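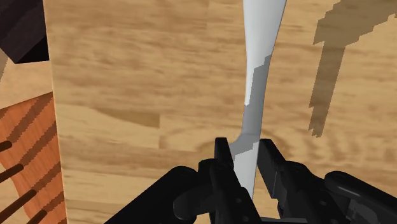
Tips for recording table-setting examples in the simulator

These are the things we wish we had known when we started recording kitchen examples for Larari. They cover the table and cutlery tasks only. The cupboard and drawer tasks have their own page. Most of it applies whether you steer with the hand controller or the keyboard, though the keyboard is slow and you will want to switch once you have the hang of it.

Before you start

Load the room, then leave it alone for a few seconds. Objects drop a hair when the physics starts, and if you press record straight away the first part of your example is cutlery settling on a table. Wait until nothing moves.

Turn the view once around the table before you take control of the arm. Chairs count as obstacles even when you are not working near them, and a chair back is easy to forget when you are looking straight down.

Set your controller speed to the middle setting. Everyone wants to go faster on the first day. Fast examples have big jumps between steps and the learner copies the jumps.

Picking up a knife

Knives are the hardest of the flat things. Spoons have a bowl that holds part of the handle off the table, and forks have a curve. A table knife lies nearly flat, so there is very little room to get fingertips under or beside it.

Come straight down. If you come in on a slant, one fingertip touches first and pushes the knife sideways, and then you spend the rest of the example chasing it.

Line the fingers up across the narrow part, one on each side, before you go down the last bit. Turn the wrist to match the angle of the knife. People tend to leave the wrist square to the table and hope the grip will straighten things out. Sometimes it does, but the knife swings as it closes and you get a crooked lift.

Open the fingers wider than you need, but only a little. Fully open works on an empty stretch of table and gives trouble as soon as there is a plate or a tray close by.

Stop when the tips are just clear of the wood. If the arm shudders you have gone too low, so back up a touch and carry on. Small corrections like that are worth keeping. Rajeshwari Chacko, who checks the batches at our end, would sooner have an example with one clean correction in it than a perfect run, as long as the correction is deliberate.

Close, count to two, then lift. The pause gives the grip time to settle.

Which end to hold

Hold cutlery by the handle if the next step is to place it beside a plate. Hold it nearer the middle if you only have to move it out of the way. Whichever you pick, stick with it for the whole batch. Mixed batches are fine later on, but they need to be labelled as mixed.

When a utensil hangs down from the gripper, the low end is further from the fingers than you think. Lift higher before you travel.

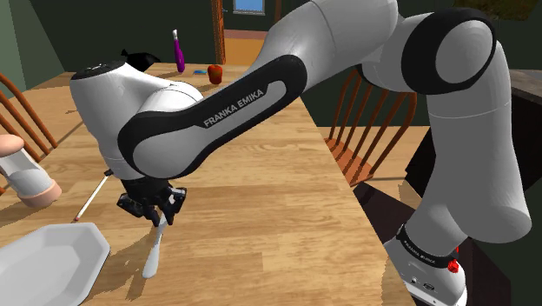 Keep the travel path simple. Up, across, down. If there is a tall bottle or a piece of fruit at the far end of the table, go around on the near side even if there is enough height to go over. The learner has no idea that you judged the gap well.

Watch your elbow as well as your gripper. On a long reach the upper part of the arm can drift toward a chair or a wall while your eyes are on the fork. The side view helps. I keep it open in a small window and glance at it every time I change direction.

Reading shadows

Shadows in the simulator have rough, stepped borders and they can make it hard to tell where metal ends and table begins. Pale cutlery is the worst for this. Use the outline of the object for lining up and the shadow only for judging height. As you come down, the shadow of the object and the object itself draw together. When they meet you are at the table.

If a shadow falls right across the spot where you want to grip, change the camera and leave the lights alone. The lighting is shuffled on purpose between examples and resetting it by hand undoes that.

Keeping, redoing and throwing out

Keep it if:
- the object ends up where the task said, even if the path wobbled
- you missed the first grip, backed off and got it on the second
- something else on the table was nudged but stayed upright

Throw it out if:
- you paused for a long time to answer the phone or look something up
- an object fell through the table or jumped for no reason
- you finished the wrong task, however neatly

Mark failed grips as failed. Don't delete them. There is a separate folder for those and the Urncombe group uses it to train the part that notices when a grasp has gone wrong.

Numbers

A full batch is 70 examples of one task. Once a task has 400 good ones we run a first training pass and see where it falls over, then record more of whatever it is bad at. The knife task stood at 1,475 when this page was last updated on June 6, 2024, and it still had trouble with knives lying close to the table edge. If you have a spare hour, record those.

Vary the start. Shift the knife, turn it, put it near the tray, put it in the open. Twenty examples from the same spot teach about as much as two. The shuffle button does part of this but it favours the middle of the table, so move things by hand every so often.

Looking after yourself

Take a break after each half batch. Your grip on the controller gets tight without you noticing and it shows in the recordings as a sort of buzz in the wrist. Rest your forearm on the desk. Orhun Sezer put a folded tea towel under his and the rest of us have copied him.

Turn the room sound off. The contact click is handy for the first few tries and maddening by the thirtieth.

Save at the end of every example and name the batch with your initials and the task. Files called "test" or "new" get cleared out in November along with the old scratch folders.

If the arm locks up and won't answer the controller, it has usually reached the end of a joint. Don't fight it. Drop back to the home position, let the example go and start the next one.

Contact: Larari recording desk, room 230 | Copyright Larari | Back to top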